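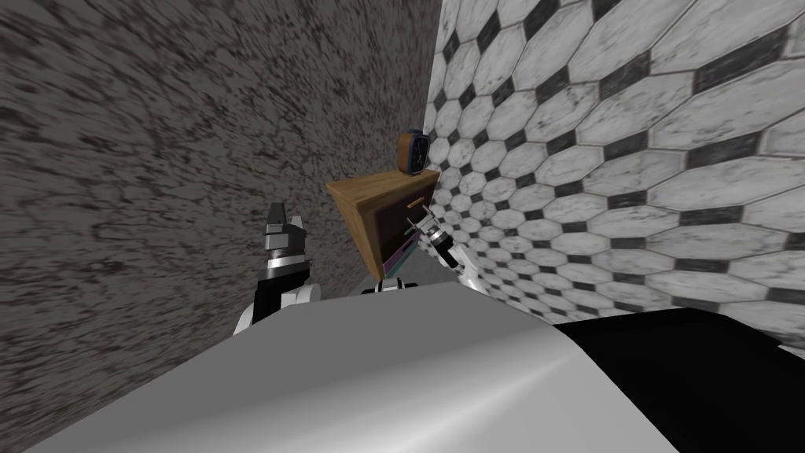 I finally got the drawer task to run from start to finish in the simulator on Sunday, at a quarter to one in the morning, and I've been grinning about it ever since. So this is a long post about camera transforms, and I'm sorry if you came for the gardening stuff (the beans are fine).

Quick recap for anyone who missed the January post. Jurkavari is my two-armed manipulation stack. It takes what the robot's own camera sees, works out where the furniture is, and plans for both arms at once. Nirgate is the scene generator that feeds it. You give Nirgate a list of furniture and a seed, and it builds a corner of a room with random wall and floor textures, then puts the camera somewhere on the robot with a random tilt. The tilt is the part I love. I used to train with a nice level camera, and everything looked great until the head pitched a few degrees, and then the planner went reaching for handles that were floating inside the wall.

The scene up top is from the nightstand set, and it's one of my favorites. Stucco on one side, marble-look hexagon tile with little dark diamonds on the other, the whole room leaning over like a ship. For a perception model that wall is just mean! All those tile edges get small and squashed toward the corner, and my old edge-based pose estimator would latch onto the grout lines and decide the nightstand was a tile. The new one doesn't look for straight edges at all. It predicts a mask for the furniture first, then fits a box inside the mask using depth, and only after that does it go looking for a handle on the front face.

The gravity fix was the other half. Before, the planner worked everything out in the camera frame and turned the result upright at the very end. That's fine for one arm. With two arms you get these silly cases where the left arm's plan was made from one estimate of "up" and the right arm's from a slightly newer one, and they disagree by just enough to matter. Now there's a single upright frame that gets stamped once per planning cycle, and both arms have to use it. I wrote that code on a train with no internet and it worked on the second try, which never happens to me.

Then there's the robot's own body. Look how much of the view it eats! The big gray hump along the bottom hides the lower part of both grippers, so the camera never gets a clean look at the wrists from a pose like that. I spent most of a week trying to get the tracker to guess at the hidden parts from pixels. Then Kerstin Böttcher, who reviews my pull requests and is much too patient with me, left a comment that said "you have joint encoders." Yes. I do have joint encoders. So now the body gets rendered from the joint angles as a mask, the mask gets subtracted before perception runs, and the visible bits of the grippers are used only for a small correction on top. It's faster too, and I deleted 153 lines of code that I had been weirdly proud of.

Some numbers, for the people who email me about numbers. The last full run was 1,305 generated scenes. The planner found a valid handle approach in 1,063 of them. I haven't gone through all the failures yet, but the ones I've opened so far fall mostly into two piles – the handle is too small in view for the depth to be any good, or the second arm can't find a resting pose that doesn't clip a wall. The first pile I think I can fix by cropping and running the handle detector again at higher resolution. The second pile is harder. Tight corners are tight. I have a half-finished idea where the idle arm gets a cheap cost map of its own and is allowed to drift while the other one works, instead of being told to park at a fixed spot.

Small objects on top of the furniture are still ignored by the planner, by the way. The alarm clock on the nightstand is in the collision world as a plain cylinder and that's all the attention it gets. Kerstin wants a task where you move the thing on top before you open the drawer, and I want that too, but it needs the task layer to understand order, and right now the task layer is a text file and a for loop.

One tooling note. Nakari, the replay viewer, can now step through a plan with the camera view and the upright view side by side. Press U to flip between them. I found 4 bugs the first evening I had it, including one where the left and right arm labels were swapped in the logs (only in the logs, thank goodness). If you're building anything like this, write the viewer early. I put it off for a year because it felt like a side project, and I'd have saved myself a lot of squinting at printed matrices.

Next up is Ban, the little grasp scorer, which still assumes every handle is a horizontal bar. It needs to learn about knobs. I've got the branch open and a fresh pot of coffee, so more on that once it stops crashing.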